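Projet Kelov : un coin petit-déjeuner à 28 euros
28 septembre 2023

Bon, je vous préviens, j'ai choisi ce sujet parce que j'ai toujours faim le matin ! L'idée : tester 6 façons de ranger un petit-déjeuner sur une table, et noter où tombent les miettes (il y en a partout, vraiment).

Ce que j'ai retenu

Le quadrillage en ruban bleu m'a sauvé la vie pour replacer les objets d'un essai à l'autre. Ma disposition préférée, c'est l'assiette vert pâle collée au grille-pain blanc, avec la viennoiserie dorée dessus. Le pain est à portée de main, on ne tend pas le bras. 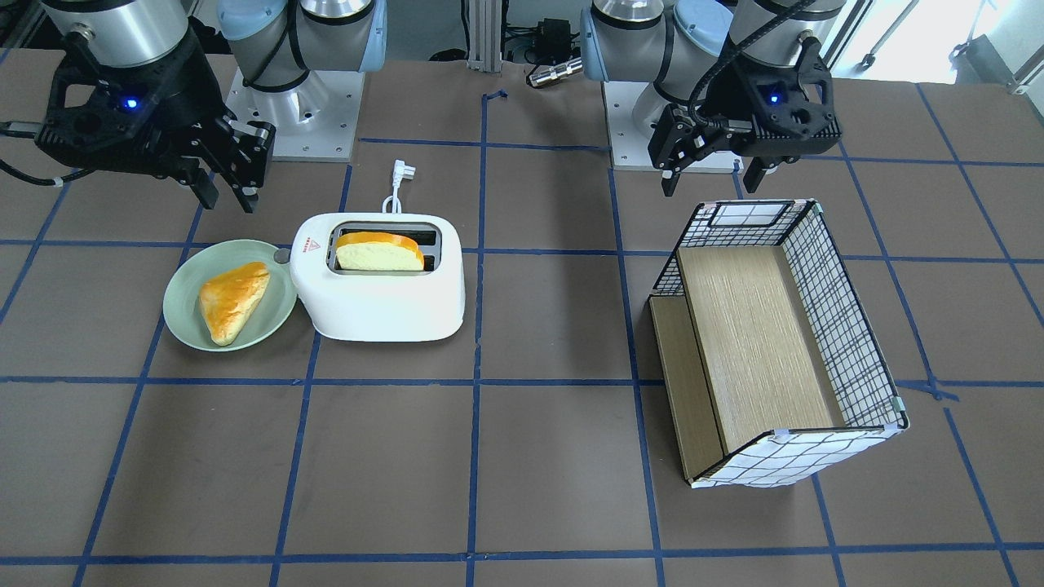

Ce qui reste à faire

Essayer une assiette plus grande, et raccourcir le trajet du cordon.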